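Subject: Re: [handheld-grippers] Blue pad creeping off the finger, anyone else?
List: handheld-grippers
Sent: Thursday

Hello all, and thank you for such a kind welcome last time I wrote in.

On Thursday morning, a member at Urnon wrote:
> We're seeing the rubber pad on the right finger work its way forward
> over a long session. By the end it has shifted 5 mm and the grip on
> thin packets goes all over the place. Has anyone had this, and did
> you glue it or replace it? We'd rather not glue it if we can help it.

Yes, we have had exactly this, and I'm sorry to say it took us far too long to spot! I'll set down what happened to us at Cirnach, in case it saves you an afternoon or two.

We do snack sorting, all by hand with the gripper, picking packets up off a table and setting them down in a paper tray. It's pleasant enough work once you get your wrist used to it (mine took a fortnight, and I still can't do it straight after gardening). We had got as far as episode 2921 when the person checking the recordings noticed that the logged jaw opening never quite got to zero, even with the fingers squeezed hard together on nothing at all. We blamed the encoder, naturally, and swapped it, and lost a whole day to that. Then we blamed the cable.

What had happened was that the pad on the inner jaw had crept forward and was folding over at the tip. On a box you'd never know. On anything soft and slippery, the foil packets above all, the fold let go first and the packet shot out sideways. One of ours burst, and crumbs got in behind the pad, and after that it crept faster than ever.

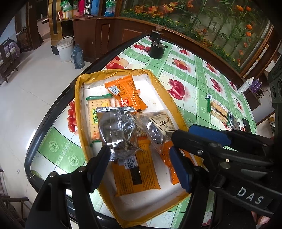 What we do now, in order:

1. Before the first pick, close the fingers on nothing and read the opening. If it isn't zero, stop there and look at the pads before you touch the electronics. I do wish we had.

2. Take the pad off and clean behind it. A dry cloth does for crumbs, but any grease wants a proper wipe and time to dry.

3. Look at the finger bolts while the pad is off. One of ours had backed out a little, and the pad was rubbing on it.

4. Put a fresh pad on every 100 episodes if you're handling foil. The old ones went to 754 on cardboard boxes without any bother, so it does depend on what you're picking up.

One small safety point, and forgive me for going on. When a packet slips, the temptation is to squeeze harder and poke the pad back with your free hand. I did, and got a nasty pinch between the fingers. Please put the thing down first.

We didn't glue ours either. Honkanen sent us a thinner pad to try, and so far it has stayed put, though we've only had it on the soft packets for a short while. If the Vemach users on the list have found a better one I'd dearly love to hear which.

Do write back and say how you get on, and whether your bolts were loose too.

Warm wishes from all of us at Cirnach

handheld-grippers mailing list | Contact the list owner | Messages copyright their authors | Back to top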